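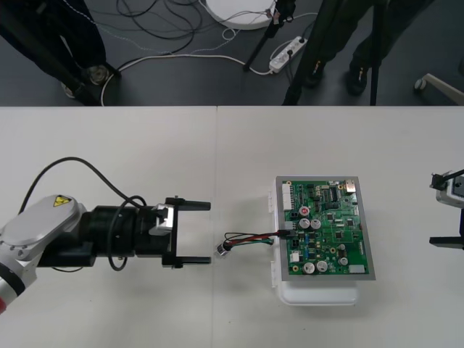

I have been putting off writing about the furnace board for a month, mostly because the furnace has been working and I didn't want to think about it. But I said in the last post that I would cover circuit boards at some point, and it was raining on Tuesday, so I finally sat down with my notes.

When the heat went out in our house in Zetville, I did what I always do and changed the filter. Then I checked the breaker. Then I took the front panel off and looked at the little light, which was blinking 7 times, pausing, and doing it again. The chart inside the door had faded so badly that I could only read the first two codes. The repair shop quoted me $408 for a new control board, installed. I asked what the board cost by itself and they wouldn't sell me one.

I found a used board for $110 from a parts seller called Stunov. It took a week to arrive. We used the space heater in the bedroom and wore hats in the kitchen.

I had never replaced a board before, though I have replaced plenty of other things in that furnace. The job itself is small. You shut off the power at the breaker, wait, take a lot of photos, and move the wires over from the old board to the new one. I took more photos than I needed and I was glad of every one. My phone says I took them over two hours, and that includes lunch.

What slowed me down was the connectors. The single wires with push-on ends were easy. The small plugs with thin wires were not. Half of them have a tab you have to press, the other half just hold on by friction, and they look the same from above. I pulled one by the wires, which every guide says not to do, and one wire came out of the plug. I got it back in with a sewing needle and some bad language.
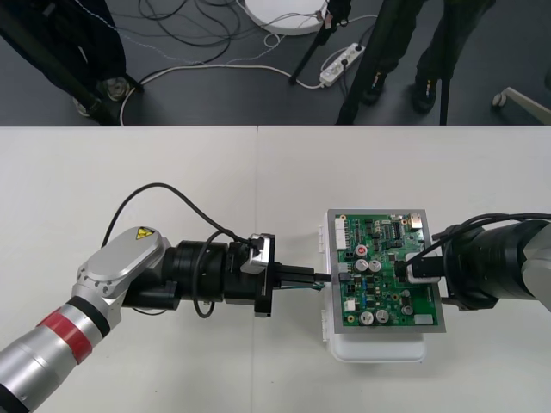 After that I changed how I work, and I have kept doing it this way on other repairs. I hold the plug by its body and never by the wires. I line it up while looking straight down at it, and I don't push until I can feel it sitting square. Thin wires like the ones going to the left edge of that green board will bend any way you let them, so the plug is the only part worth gripping. A white header with a long row of pins is the one I take slowest, and I check both ends before I put any pressure on it. If it feels like it needs force, I take it off and start over.

The other thing I learned is to support the board. Mine was held by plastic standoffs at the corners, and the middle flexed when I pushed a plug in. I could see it move. Now if a board is off the wall I set it on something flat and firm, with room for whatever sticks out underneath. If it has to stay where it is, I put two fingers behind it and push against them.

I should say something about capacitors too - those are the upright silver or black cans. They can hold a charge after the power is off. Some people will tell you that five minutes of waiting is enough. I don't know if it is for every board. I wait longer than that, I keep my fingers off the solder side, and I hold boards by the edges. If the tops look swollen, that is usually a bad sign for the board. The ones on my old board were flat, so I still don't know what went wrong with it.

The furnace came on with the first try. It had a delay I wasn't expecting, and I stood in the basement for a minute thinking I had wasted $110.

I kept the old board. It is in a shoebox on the shelf over the washer, along with the thermostat we took out when we moved in and a garage door remote that belongs to a garage door we don't have. My plan is to practice on it, taking plugs on and off until my hands learn the difference between the two kinds. I have done this once so far.

A few people asked about the screwdriver set from the September post. It's the small Wongsuwan one, and yes, the case hinge broke on mine as well. I keep it shut with a rubber band. Next post will be the dryer vent, if I can get the ladder back by then.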